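Property management firm Palomino was named regional agency of the year in September, an award that recognizes offices with fewer than 20 employees. Director Harish Murthy credits the result to a decision he made when the firm was losing landlords faster than it could sign them.

"Our owners heard from us when something broke and at no other time," Murthy says.

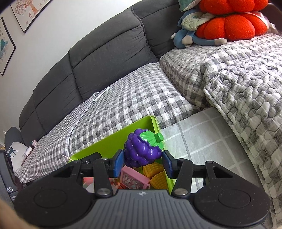
He cut each manager's portfolio by 20 percent and asked for a written report on every property at six-month intervals. The change was costly at first - the firm hired two managers before it had the fees to pay for them - but departures slowed, and the Flolleddale office has since added 50 rental homes.

Murthy plans to open a second office in Inisov with a staff of 10. 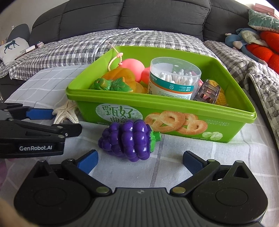

What should a landlord ask before signing with an agency?

Murthy suggests asking how many properties each manager handles and who will take calls when that manager is on leave. Both answers, he says, should be written into the agreement.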